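I wasn't keen on another square plate. The Brusthorpe cost us 84 pounds for 11, an odd number to sell plates in, and the listing promised "everyday elegance".

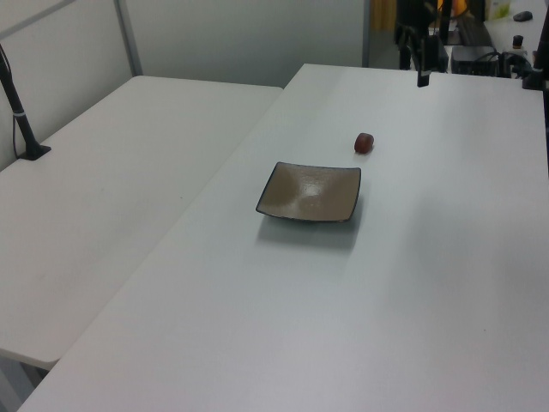
It's a decent brown, I'll give it that, and the dark rim is smart. But the raised corners make stacking a nuisance, and a shallow dish with curved sides isn't much use for soup. For fruit, fine. 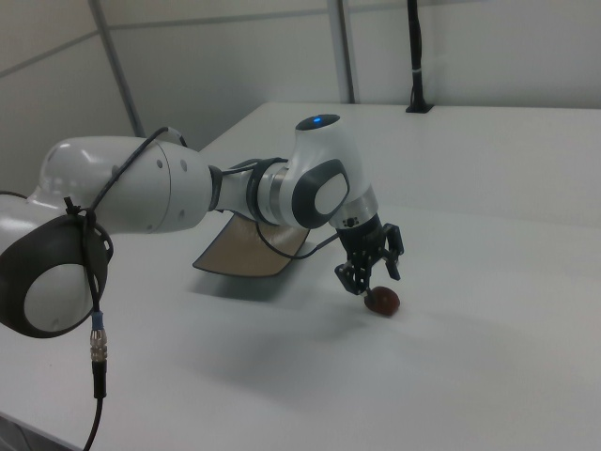 *Morikawa Tableware Club*

Chiharu Kinoshita likes hers more than I do. I'd wait for the December sale. Two stars out of 5.

Přemysl Vávra, 20th June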